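Equipment Review: Torkport Relief Printing Press, Tabletop Model

The Torkport tabletop press is intended for woodcut and linocut prints on sheets of modest size. The print room of the Solbridge Center for Works on Paper has used one since October, chiefly for test impressions from recut blocks and for small editions issued with its exhibition catalogs. This review covers assembly, pressure, registration and upkeep. The press was purchased at the regular price.

The press arrives in 2 cartons. The first holds the bed and side frames, the second the roller, the crank and a bag of fasteners. Printed instructions are supplied, although the drawing for the crank collar is reversed and should be read with care. Staff who had assembled an etching press before found the work simple. 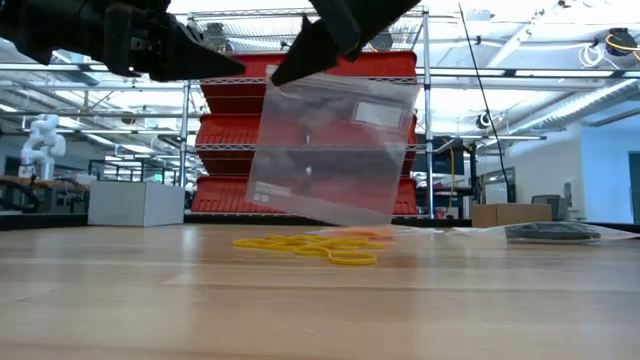
Photo: Solbridge Center for Works on Paper

Pressure is set by two screws, one at each end of the roller. Each has an engraved scale, and the marks agree closely enough that an even setting can be found without repeated trials. On cherry blocks the press gave solid, flat blacks with little embossing. Fine outlines were held well. Broad areas of graded color were less successful, and for these the Center continues to recommend printing by hand with a baren, which allows the printer to vary the pressure within a single passage.

The supplied felt blanket is too soft for shallow carving. It pushes the paper down into cleared areas and picks up stray ink from the ridges left by the gouge. A firmer blanket from Gudau corrected this fault and has remained on the press.

Registration is the weak point. Torkport supplies a pair of adhesive corner stops, which shifted during the first long run. For a design in several colors this is a serious matter, as even a slight movement shows plainly along the key-block line. The Center now cuts the traditional corner and side marks directly into the block and leaves the stops unused. 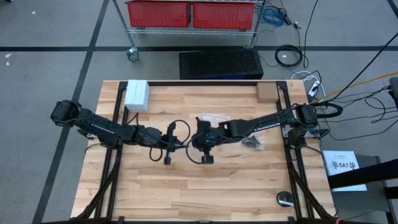 Placement of the press deserves some thought before purchase. The bed travels well past the side frames in both directions, and the clearance given in the manual does not allow for the printer's hands. The base must also sit flat on a rigid support. A butcher-block table made up of wooden staves, standing directly on the floor, is a suitable type of surface, provided that the top is level and does not flex when the crank is turned. A folding table should not be considered. Rubber pads are included for the feet, and these kept the press in place under normal use.

For comparison, the Center borrowed a Casado press of similar capacity. The Casado has a heavier roller and a smoother crank, and its registration frame is plainly better. It also takes up more room and cannot be moved by one person. On a run of 300 impressions from a single block, the two machines produced work of equal quality.
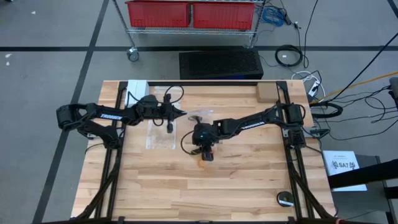
The difference was clearer in multiple-block work. A landscape design requiring 9 blocks was printed on both presses, using the same dampened paper. The Torkport sheets needed closer checking between colors, and more of them were set aside for faults in alignment. Once the cut marks replaced the adhesive stops, the gap narrowed considerably.

Upkeep is light. The roller should be wiped after each session and the screws oiled from time to time. The painted finish on the bed marks easily – a sheet of thin board under the block prevents this. Replacement blankets are listed in the Torkport catalog as part 119.

The press is recommended for proofing and for small editions in one or two colors. Print rooms that regularly produce full-color woodblock work should examine the Casado first, or plan to cut their own registration marks from the start.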